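4.2 Setting up the straw-and-cup chore

The Skevus test set covers 21 household chores, graded by difficulty. Putting a straw into a cup is a level 3 chore. Most arms can now lift the cup; placing the straw is still unreliable, and a good score here should not be read as fitness for kitchen use.

Caution: Switch off power to the arm before reaching over the table.

1. Cover the tabletop with brown kraft paper and smooth it from the middle outwards. Slight ripples along the far edge are acceptable.

2. Lay the grid in blue painter's tape. Run the central line first, towards the middle of the mounting plate.

3. Clear all cells. Tools left on the paper will spoil the run.

4. Stand the cup upright where the central line meets the upper horizontal line. Use a plain plastic tumbler, wider at the rim than at the base.

5. Put the straw in by hand and record this as the target state. The straw may lean slightly — do not correct it.
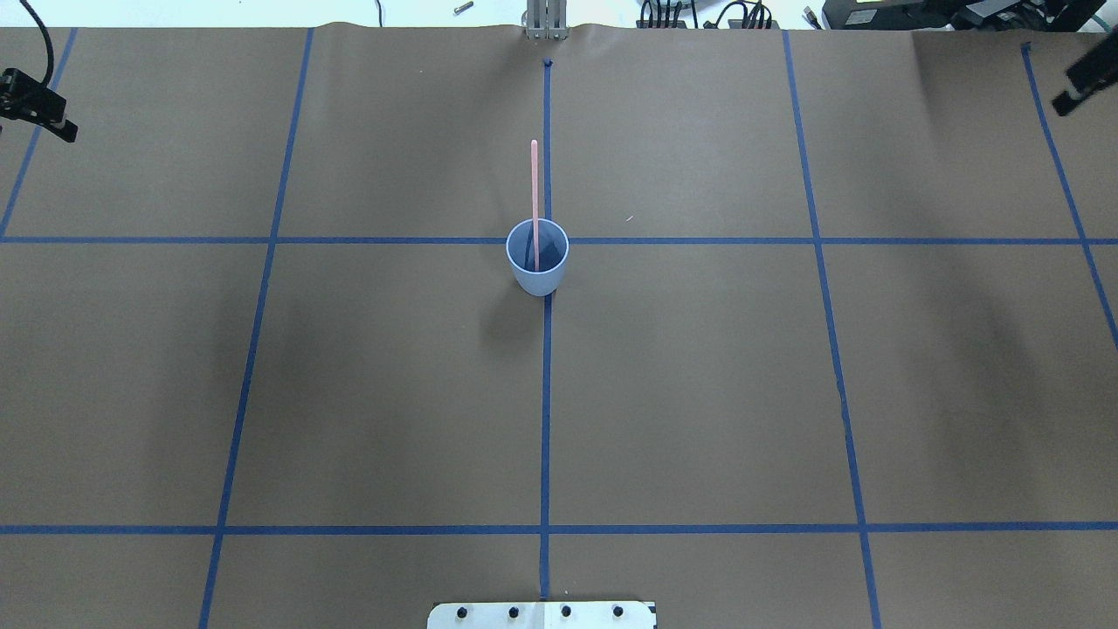 6. Take the straw out, lay it in any cell of the middle row and start the run from the Divik menu.

Note: Error 437 means that the cup was not found. Check the lighting before moving the cup.

4.3 Scoring

Score a run as complete only if the straw stays in the cup and the cup stays upright after the arm withdraws.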